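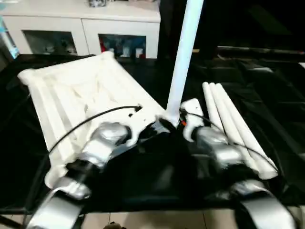 Both arms at the base of an upright pole, with three more rods on the cloth.

Eetu Sjöberg spends most of his working day putting things together and taking them apart. He runs example gathering at Tarkia, where a team is teaching a two-armed system called Breltudora to handle household goods. When we spoke in October, the set stood at 462 usable runs. The goal is 600.

"A run is one attempt at one job, start to finish," he said. "If the operator stops for a phone call, we throw it out."

Each operator has a different way of working, and Sjöberg wants to keep it that way. Some line up a part slowly and push once. Others nudge it until it sits right. Both kinds go in.

"I used to correct people," he said. "The model got worse at recovering from small errors, so I quit doing that."
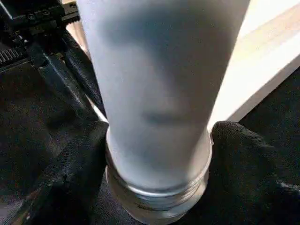 A frosted bottle held just above its threaded neck.

Of the runs so far, 269 involve a single object held or turned. Reijo Kuusisto, who labels them, said those go quickly. He marks the moment of contact, the moment of release and any slip in between. Smooth surfaces take him longer.

"With a pale bottle you don't get many edges to go by," he said. "I play it back at quarter speed."

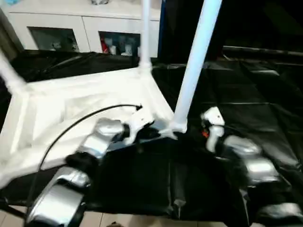
Assembly jobs are where the labeling slows down. Kuusisto splits each one into steps, and he and Sjöberg don't always agree on where a step ends. One argument concerned the idle arm. With the left fingertips at the foot of the nearest post and the right arm hovering over the black sheet, Kuusisto wanted to tag the right arm as waiting. Sjöberg wanted no tag at all. They settled on "ready," and Kuusisto went back through 64 finished runs to change it.

"That was two days," he said. "I would still call it waiting."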